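The jewellery comes out on to the bed first. She has done it that way for years, and she says she wouldn't work on anything harder than a quilt.

"If you drop a bead on a table it's gone," she says. "It goes off the edge, under the cooker, and you find it at Christmas. On a bedspread it stays where it lands."

She runs a small mending service from her house in Vandley, restringing necklaces, replacing clasps and picking knots out of chains. She doesn't advertise. Most of her work comes through the counter at Zurholm, the haberdashery by the bus station, where people leave their broken things in an envelope with a phone number on it. She collects the envelopes in the afternoon and brings them back when they're done.

She started after she left her job in the accounts office at Hajdu, the carpet people. Before that she had only ever mended her own things and her mother's. Her first year she took in 109 pieces, which she knows because she wrote each one down in a notebook, and she charged so little that she lost money on thread.

"I was doing whole necklaces for the price of a sandwich," she says. "I didn't know what it was worth. I'd sit there for a whole evening with one chain and then feel bad asking for anything."

Chains are what she gets most of. She says people put them away in a hurry, all in one tin or one pouch, and then leave them for ten years. By the time they want them again the whole lot has to be lifted out together and teased apart.

Her method is slow and she makes no claim that it's clever. She lays everything out flat, with a bit of space between the pieces, and looks at it before touching it. Anything that isn't caught up in the knot gets moved to one side. Then she loosens the middle of the tangle with her fingertips, pushing outwards, and only when there is some slack does she look for an end.

"People look for the end first and pull it," she says. "Then you've got a knot the size of a pea and you need a pin."

Ball chain she finds easier than fine links. It's stiff, so it doesn't bite into itself in the same way, but it will kink if you force it, and once one of the little bars between the balls has bent it is likely to break there later. She tells people this when they collect, and thinks about half of them listen. 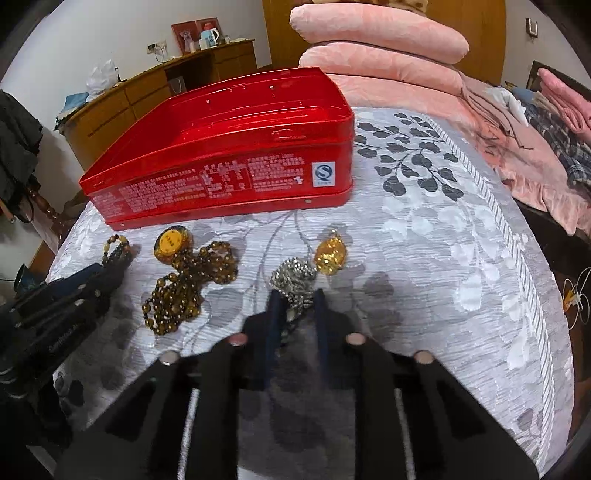
Long strands of beads are a different sort of job. Tiger's-eye she likes, for the weight of it and the way the brown changes when you turn it, but heavy stone wears through thread. If a strand is long enough to go round the neck twice she will usually suggest restringing it whether it has broken or not. She uses a waxed nylon from Multow, which comes on a 50 metre reel, and she ties a knot between the beads if the holes are small enough to hold one.

"They don't always want the knots," she says. "They say it didn't have knots before. Well, no, and look what happened to it."

Small wooden beads go on elastic if they're for the wrist. She stretches the elastic before she cuts it, leaves it overnight and stretches it again in the morning. Skipping that, she says, is why so many shop bracelets go slack in the first month.

She keeps her own pieces in tins, the kind that tea or biscuits come in. She has been given proper jewellery boxes more than once and has passed them on. The drawers stick, she says, and the velvet gets into everything. A tin shuts properly and you can wipe it out. The only rule is one chain to a tin, done up at the clasp, and she admits that she doesn't always keep to it herself.

Asked about the biggest job she has taken on, she mentions a beaded curtain that a woman brought to Zurholm in two carrier bags last October. It had come down in a house move. There were 3,617 beads in it by the time she had finished, and she was paid by the bead, so she is sure of the figure. It took her most of the winter, done in strands on the bed with the radio going. She would not do another.

"I said yes before I'd looked in the second bag," she says.

These days she turns down anything with glue in it, and anything that somebody has already tried to mend with fishing line. Gold she will untangle but not repair. If a link has gone on a gold pendant she sends it to a jeweller, and she would rather say so at the start than have it sitting in the house.

There are seven envelopes waiting at the moment, and she expects to be through them by the end of the month. Pieces can be left at the Zurholm counter until four in the afternoon. She asks people to put everything in, including the loose beads, even if they think they're no use.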